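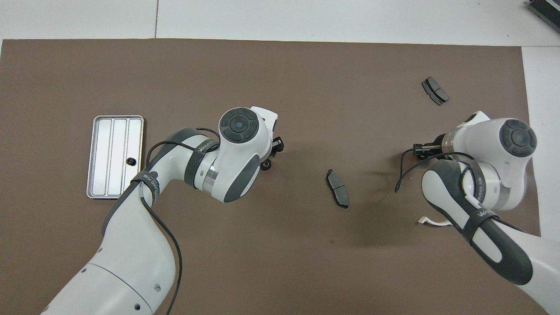 Station 2, both arms over the mat, tray at left, two brake pads on the work surface.

October 10, 2024
By Shufen Yin

Pre-Run Inspection, Two-Arm Brake Pad Handling Cell
Method under test: Lakus grasp correction, compared with fixed-pose baseline

Mark each item OK, OK with comment, or HOLD. Any HOLD stops the trial block until cleared.

1. Emergency stop, both arms. OK.
Pressed once per arm with the arms in free drive and once with the arms powered and still. Brakes engaged in all cases.

2. Base bolts and table fixing. OK.
Torque marks line up on both bases. No movement when pushed by hand at the elbow.

3. Cable routing, left arm. OK with comment.
The cable runs along the links and down the lower segment. It lies over the lower right corner of the metal tray. At full reach to the left it can drag the tray, and a shifted tray invalidates the place positions. Check tray position after every 40 trials and log any shift.

4. Cable routing, right arm. OK with comment.
There is a loose loop near the wrist that hangs to the left over the mat. In the June block a similar loop touched a pad during approach and the trial was scored as a grasp failure. It should have been scored as void. Use the void code for any cable contact before the fingers close.

5. Straps. OK.
Straps on both arms seated, no slip when twisted. Do not move a strap to take up cable slack without repeating items 3 and 4.

6. Grippers. OK.
Fingers open and close through full travel. Wipe before each block; pad dust on the contact faces changes the slip results.

7. Wrist housings and collars. OK.
No play at either wrist. Buttons on the wrist discs respond. Keep hands off the discs during a block.

8. Work mat. OK.
Flat, edges down, top edge parallel to the table edge. The Tastow calibration uses the mat corners, so a mat that has been lifted for cleaning needs a new calibration even if it looks straight.

9. Tray. OK with comment.
Three channels, long side pointing away from the operator. A small black round part is in the right channel. It is not on the parts list for this task. Remove before trial 1 and return to the hardware bin.

10. Test parts. OK.
Brake pads, start poses: one near the center of the mat, close to vertical in the overhead view; one toward the upper right, on the diagonal. Reject any pad with loose friction material. Pads are not to be swapped within a block.

11. Area beyond the mat. OK with comment.
There is an object with ridged edges on the white surface past the upper right corner. Outside the planned paths. Move it back if the reach limit is extended.

12. Lighting. OK with comment.
Arm shadows fall across the center of the mat. Li's segmentation step loses the pad groove when the shadow edge crosses it, and the estimated angle can flip. Leave the lights as they are for this block. Both methods have to see the same shadows or the comparison means nothing.

13. Logging. OK.
Plolix recorder started, clocks on both controllers synced, disk space sufficient for 200 trials. File names carry the method and block number only. The scorer should not be able to tell which method produced a given trial, so strip the method field before handing files over.

14. Collision limits. OK.
Minimum distance between grippers set in software and tested at reduced speed. The right gripper takes the center pad in the current plan. The left holds position until the right has cleared.

Comments on the method
Grasp success alone has been a poor measure. A pad picked up by the edge of the backing plate counts as a success and then rotates during transfer. Score grasp and placement separately, and record the angle at release.

Open items: tie back right cable loop; remove part from tray; add void code to scoring sheet.

Inspected by: S. Yin
Released for trials: pending item 9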